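Home News Products Events Careers Contact

FOR IMMEDIATE RELEASE

Tamero opens Olton workshop to visitors Monday, live robot demos all afternoon

OLTON — Tamero, maker of tabletop automation for small packing and assembly shops, will open its Olton workshop to the public this Monday from 1 p.m. Free entry. No sign-up needed for the floor tour, sign-up needed for the hands-on bench (see below).

First open day since the move from the old unit. Bigger floor, better parking, and for the first time every demo bench will be running at once. Last time we had to take turns with the power. Not this time.

On show: the Stindero bench arm, in its current version, doing the kind of work our customers buy it for. Picking up small parts, setting them down, moving boxes out of the way, squaring things up on a flat table. Short jobs, repeated, with staff standing by to talk through what the arm is doing and why it sometimes stops to take a second look. Visitors can ask for a job to be run again. Please do ask.

Also on show is the wrist camera view, which will be up on a big screen next to bench 6. Last open day this was the thing people stayed for — you get the arm's side of the job, close up, fingers and all. We'll keep it on the whole afternoon.

Joining us is Çetinkaya, the family packaging firm across the road, which has had Stindero arms on its carton line since spring. Their line crew will be on hand from 2 p.m. to talk about what it took to get going, what they changed after the first month, and what they still do by hand. They have asked us to say that they are not sales people and will answer straight. Fine by us.

What to expect

Doors at 1. Welcome talk at 1:15, short, standing only. Demos run from 1:30 untill 5 with a break at 3 for coffee. Last entry 4:30.

Room for 200 people across the afternoon. If we get to that number at once there will be a line at the side door, please be patient, it moves fast.

Hands-on bench: 41 slots, ten minutes or less each. You steer the arm yourself with a hand controller, pick something up, put it somewhere else. No experience needed. Kids welcome with an adult. Slots go first come first served at the front desk on the day, or by email before noon Monday.

School groups: we have one group booked already, 44 students from the Olton area, arriving early and leaving by 2:30. So the first hour will be busy. If you want a quieter look, come after the coffee break.

Safety stuff. Closed shoes please. Long hair tied back at the hands-on bench. Stay behind the yellow tape when a arm is moving. Staff will stop a demo if someone leans in, and they will be nice about it, but they will stop it.

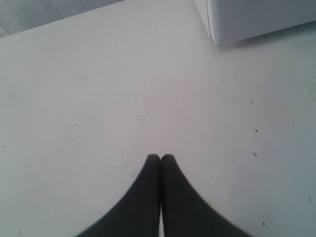 Press are welcome from noon, an hour before doors. Bring a bag that fits under a chair, space is tight by the benches. Tripods OK in the back half of the room only. We can set up short interviews with the demo team and with Çetinkaya's line crew, but let us know by email so we can pull people off the floor. Footage from the wrist camera can be had on request, same day if you ask before 4.

Getting here: workshop is at the far end of the Olton industrial park, past the tire place. Free parking in front and behind. The bus stops at the park gate, then a five minute walk. Step-free access through the side door — ring the bell, someone will come.

About Tamero

Tamero builds and services small robot arms and the benches they stand on. Design, assembly and repair are all done in Olton. The Stindero arm is sold to small shops that run short batches and change jobs often.

Press and bookings: use the contact form on the Tamero site, subject line "Open day".

END

Contact us | Privacy | © Tamero, all rights reserved | Back to top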